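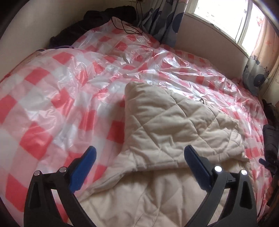 Step 3. Folding a quilted cover with the hand-held gripper

Complete Steps 1 and 2 (charging and finger check) first. Staff moving over from manual bed making at Tradby sites should allow one shift for this page.

1. Set the Jikutura grip to low force. Quilting is thick and compresses - high force leaves marks in the stitching.

2. Open the fingers and bring both blue pads down on either side of a corner. Close until the fabric stops slipping.

3. Lift the corner, carry it across and release. Do not drag. If there is a plastic sheet under the cover, it will travel with it.

4. Keep the fingers clear of cables and frayed edges. If a thread catches, open the grip fully and free it by hand.

5. Record 14 folds per session, then rest the wrist. The limit is 40 per shift.

What changes in your job

Recorded folds are used to program the folding unit at the Truter laundry. Room staff keep inspection, stain reporting and final placement. Three posts on the Saturday line move to recording work at the same grade. Pay is by the hour, and failed folds are not deducted. Send roster questions to Zeeshan Talpur before the April changeover.

Print this page
E-mail this page

Related
Step 4. Pillowcases and small items
Cleaning the finger pads
Upadhyay site: revised shift roster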